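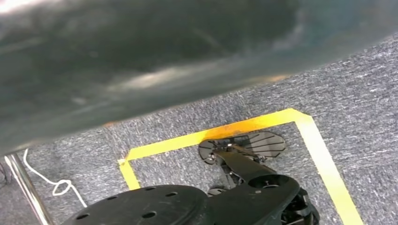
Yellow tape on the gray carpet, which is more or less my whole subject today.

6/30/26

I have been promising a post about floor tape since March, and Perla Meléndez has been kind enough to stop asking me when it's coming. So pour yourself something and get comfortable, because I have a lot of feelings about yellow tape and I intend to share every one of them.

For anyone new around here, I help look after the stockroom at Pluteria. I say stockroom, though it's really a big carpeted room that became a stockroom a little at a time, the way a spare bedroom becomes the place where the ironing board lives. We have blue metal racks on wheels, and we have green crates (oh, do we have green crates), and for a long while we had no agreement whatsoever on where any of it belonged.

Racks on wheels are a wonderful thing, and I would never go back to the fixed kind. You can roll one over to where you're working, fill it up, and roll it out of the way again when you need the floor. The trouble is that "out of the way" means something different to every person who has ever pushed a rack. I'd come in with my coffee and find one sitting square in front of the cupboard where we keep the labels, and another one turned sideways so you had to shimmy past it. I am not a shimmier. I have the bruised hip to prove it.

It was Perla who said we should mark the floor. She used to work in a warehouse over in Ventura where every last thing had its own box painted on the concrete, right down to the broom. We couldn't paint, obviously, what with the carpet, so tape it was, and yellow because that was the color we could both agree on seeing without our glasses.

Now, I thought this would take us one morning. You put down a rectangle, you put a rack in it, you go to lunch! It took us 2 full days and I have never spent so much time on my knees on purpose. The first rectangle we laid came out leaning like an old barn, and we'd already pressed it down good and hard before either of us stood up to look at it. After that we got wise and rolled the rack into place first, marked where its corners came to with little bits of tape, rolled it away, and joined up the bits. That's my best piece of advice in this entire post, so if you only came for that, thank you for visiting.

We also learned to leave a bit of extra room all around. Casters swivel, bless them, and a rack that fits its box perfectly with the wheels pointing one way won't quite fit when they're pointing the other. I leave a hand's width now and I don't measure it.

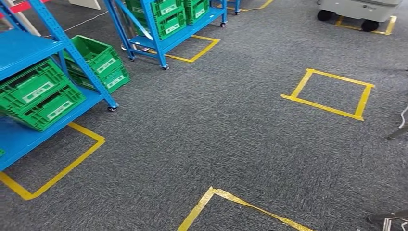 Blue racks, green crates, and a few of our yellow rectangles. Yes, the tape wrinkles.

About those wrinkles. A low carpet like ours takes tape better than I expected, but it does pucker here and there, and I spent a good many evenings fretting over it before Nisha Bhardwaj told me, very gently, that she had never once looked at it. What helped me was pulling off a short length at a time and smoothing it from the middle out with the back of a wooden spoon. I tried doing one long heroic strip and ended up wearing a fair amount of it.

The crates were Nisha's department. I love those crates. The slots in the sides let you peek in without lifting anything down, and there's that nice white panel for a label, so you'd think we'd have labeled them all in the first week. We did not. Nisha printed 20 labels one afternoon, ran out, went home, and the rest waited until she'd come back from seeing her sister. She likes a crate tipped up a little on the shelf so she can reach in from the front. I like mine sitting flat. We've agreed to let each other be, though I'll admit I straighten one now and then when she's at lunch.

I get asked whether people stick to the boxes, and mostly they do. There's something about a line on the floor that makes a grown adult nudge a rack over those last few inches. My mother had the same effect with a dining room rug.

Next on my list is the wall by the door, where Perla wants hooks and I want a shelf. We've gone through 14 rolls of tape between the floor and the mistakes, and there's one left in my desk drawer, so if the hooks win I may just put a yellow rectangle around them out of spite. I'll let you know how it goes.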